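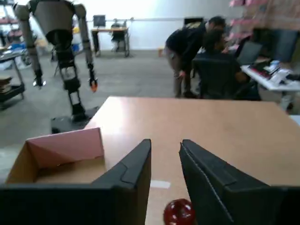 Fruit on the office worktable: keep the pink box or buy a real bowl?

murkon_mornings wrote:
Hi all, long post, sorry in advance! I look after the snacks at our little workshop over in Dultgate, and for a while now our fruit has lived in a pink cardboard box on the big worktable. I like it. It's cheerful, it's the right size, and when it gets sticky I fold it flat, put it in the recycling and bring another one in from home. But a few people have been hinting that a grown-up workplace ought to have a proper bowl, and now I can't stop thinking about it (my husband is very tired of the subject).
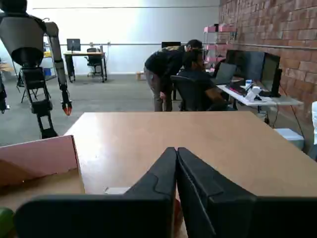

Our worktable, with the pink box on the left.

dultgate_pear wrote:
Oh, I'm firmly on the side of the box! We had a lovely big glass bowl at my last job and it sat in the sink half the week, because whoever finished the last plum never felt it was theirs to wash. Line yours with a paper towel and you're all set.

murkon_mornings wrote:
Paper towel, yes, I'll try that! My other question is about keeping bananas and apples together. I've started leaving the apple out on the table by itself and giving the banana the box, but I do feel a little silly about it.

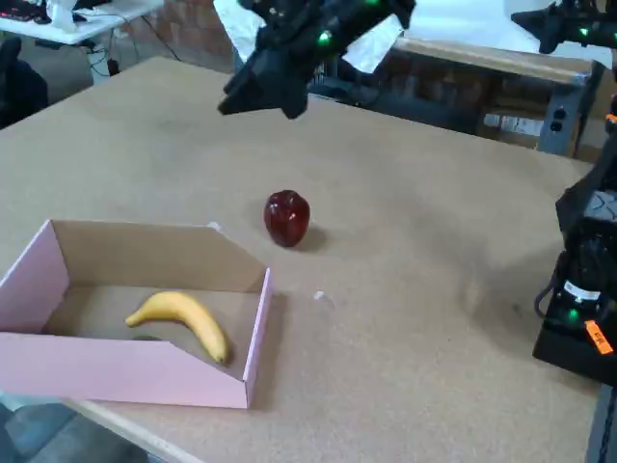
kuvo_kitchen wrote: I wouldn't feel silly at all, apples really do hurry bananas along, and mine go spotty days sooner when they share. Where I part ways with pear is the cardboard. It soaks up juice, and by March we had fruit flies that stayed with us for 3 weeks. I'd get a wire basket, so the air can move around and you can see what's going soft underneath.

dultgate_pear wrote:
Well, flies come from old fruit, whatever you keep it in. I buy for seven people and only get enough for a couple of days at a time, and I haven't had a fly yet. And wire leaves dents in a ripe banana, I've thrown out too many that way!

murkon_mornings wrote:
You two are both making sense, which doesn't help me one bit. I do buy my bananas on the firm side, if that changes anybody's mind.
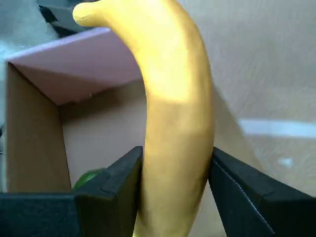 Banana, with the box behind it.

lim_and_lemon wrote:
I'd keep the box until summer and then switch to the basket. Swap the box every 5 days or so, and please check the corners, that's where the grapes hide.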